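04/07/2021

Up at 6 to do the covers. Overnight low in the bird room was fine, no need for the heater. The budgies started as soon as the first cloth came off, the cockatiels took their time. All present, all on perches, droppings normal in every cage except the far end one, where they are still a bit loose. I put that down to the cucumber on Friday and have left it out of the bowls today.

Weights first, before feeding, same as every week. The scale needed its battery changed and then would not settle on zero until I moved it off the shelf and on to the floor. The shelf flexes. I knew this in March and did nothing about it. The older cockatiel hen is down 2 grams on last week, well inside her usual swing, and I have only noted it so that the column is complete. Her mate stepped on to the perch attachment without being asked. The young cock refused and had to be weighed in the small carrier, with the carrier weight taken off afterwards. I do not like that method. He fidgets, the reading moves, and I end up writing down the middle of three different figures.

Seed next. The Maddocks mix is nearly finished and I have started blending in the Jistico pellets at one part to four. This is the second attempt. The first time I changed over too fast and they simply threw the pellets on the floor and waited. Now the pellets go in at the morning feed only, with the seed offered later, and I weigh what is left in the dish at midday. The budgies are eating them. The cockatiels break them up and leave the dust in the bottom, so the leftover weight tells me they have handled the food but not how much has gone down. I may try wetting the pellets slightly and throwing out whatever is left after an hour. It would have to be an hour in this weather, no longer.

Main job of the day was the nest box for the cockatiels. The old one has to go. The joint along the base has opened, the inspection lid has warped and will not sit flush, and there was mite in it last year. I treated it twice and never fully trusted it afterwards. I could have bought the Brollel box again but the entrance hole on theirs is on the small side for my hen and I ended up opening it out with a file last time, so I may as well build the thing from scratch and have the dimensions I want.

Plan is a plain upright box, deeper than it is wide, hole high on the front, inside ladder of shallow saw cuts below the hole so that the chicks can get a grip when they are ready to come out. No paint, no varnish, no glue on any inside face. Screws throughout, so it can come apart for scrubbing. Lid hinged at the back with a hook at the front. Concave recess in the floor to stop the eggs rolling into the corners. I have never managed a neat recess, and the last one came out more like a soup plate, but the hen filled it with shavings and laid in it without complaint.
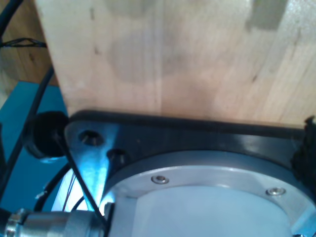
Pale wood, a few small dark knots.

Knots matter more than I used to think. A knot in the middle of a panel is harmless. A knot on a cut line either drops out or splits the end when the screw goes in, and a hole left by a loose knot is exactly where red mite will sit during the day. My rule now is to mark the panels out around the knots first and worry about waste second. I lost a fair length of board to this and still have enough for the lid.

Cut the sides and back before lunch. Front done afterwards, with the hole marked but not drilled. The hole cutter is blunt and was burning the timber on a test piece, so I stopped. A scorched rim would probably be chewed off within a day but I would sooner have it clean. New cutter on the list.

Midday feed. Leftover pellets weighed and written down. Changed all water. The drinker in the far end cage had seed husks in the spout again, which is a matter of where the perch is, so I moved the perch one bar along. The green budgie objected to this for most of the afternoon and sat on the cage front instead.

Light in the bird room was a problem from two o'clock. The sun comes straight through the west window on to the top row and there is no blind on that side. I hung a sheet. The Forkent lamp is on a timer for the darker months and is off at present, but I noticed the timer itself has lost time again. Reset it. If it drifts by the end of the month I will replace it before the autumn, as I do not want day length creeping about when the cockatiels are meant to be resting.

On that subject: no breeding until the box is finished, aired and hung for at least a fortnight with the hole covered. The cock is already whistling into every dark corner he can find, including the gap behind the food bin, and the hen is taking some interest. I have cut back the soft food and moved their toys about to slow things down. They had one round in spring and I am in two minds about a second this year. Her weight would have to be steady for several weeks first, and she would need to be taking pellets properly or at least taking the cuttlefish, which she is currently ignoring.

Late afternoon clean of the trays. Paper only in the hospital cage, shavings everywhere else. Found one long tail feather from the older cock, intact, no blood at the base. Moult is starting early on him. Extra egg food tomorrow and a bath dish in the morning.

Ran out of shavings at the last tray. One bag was not enough and I will have to order two next time.

Covers on at the usual hour. One short fright from the cockatiels just after lights out, probably the security light next door. Left the small night light on and they settled.

To do: hole cutter, hinges, shavings, battery for the scale (spare), bracket under the shelf.

Print this entry
E-mail this entry

Recent entries
Pellets, second attempt
Scale readings and the wobbly shelf
Red mite: what I did about the old box
Moving the top row
Cucumber and loose droppings
Timers and day length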